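Home > Reviews > Furniture > Buying Guides > Contact

Filed under: Tables & Desks, Small Spaces

Moroz folding work table - six months in
by Eliseo Arriaga
February 19, 2021

Quick one, I've got a stack of these to get through. Bought the Moroz in August to replace an Asance that sagged in the middle like an old mattress. Paid 135 for it at the outlet in Prusedville. List is higher, don't pay list.

Short version: good table, bad feet, slow to fold. Keep reading if you want the rest.

Setup. Legs come bolted flat against the underside, you swing them out and there's a sliding lock on each. Locks are stiff. Really stiff the first couple weeks, pinched my thumb twice. A little candle wax on the slides fixed that. Instructions are one sheet, drawings only, and the drawing of the brace is backwards. Go by the holes.
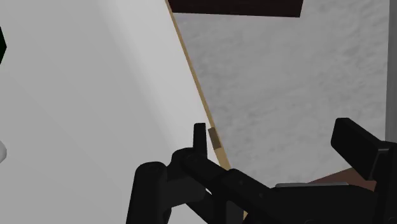
Stiffness once it's up is where this thing earns its money. The Asance bounced when you typed. The Moroz doesn't. I put a sewing machine on it for my sister, full speed on denim, hardly a wiggle. Britov makes one that's maybe stiffer but it weighs a ton and you need a second person to move it, so for me thats out. Moroz I can carry alone up a flight of stairs. Not happily.

Surface. Mine's held up fine. Coffee rings wipe off, permanent marker came off with rubbing alcohol, super glue did not and I now have a bump near one corner. Scratches show if you get the light sideways. Use a cutting mat. Packing and wrapping is mostly what mine gets used for and tape peels off clean, no residue. 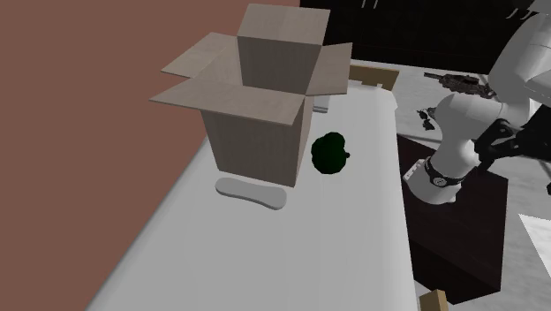 Open carton on a long white tabletop.

Length is the thing to think about before you buy. Get the long one if you have the wall for it. I nearly got the short one and would of regretted it, you lose half a short table the minute you set one box down. Measure the closet too, it only folds the legs, the top doesn't fold in half. I missed that on the box somehow.

Now the feet. Cheap plastic caps, they slide on hardwood and two fell off by Thanksgiving. Moroz sent replacements, free, took 3 weeks, same cheap caps. Gave up and bought rubber ones at the hardware store. Should come with those at this price.

Weight rating says 800 on the label. Pounds, spread evenly, I assume. Didn't test it. Had over 100 pounds of books on one end during the move and no creaking, good enough for me.

Other stuff -
Edge is a bit sharp on the underside, watch your knees.
No cable hole. Drill your own or don't.
Smell out of the box, gone in a couple days with a window open.
Height is fixed. Fine standing if you're short, fine sitting if you're tall. I use a higher stool.

Would I buy it again, yes, at the outlet price. At list I'd look at the Britov and bribe a neighbor to help carry. Skip the Asance completly.

Next up is the matching Moroz stool, if it ever ships.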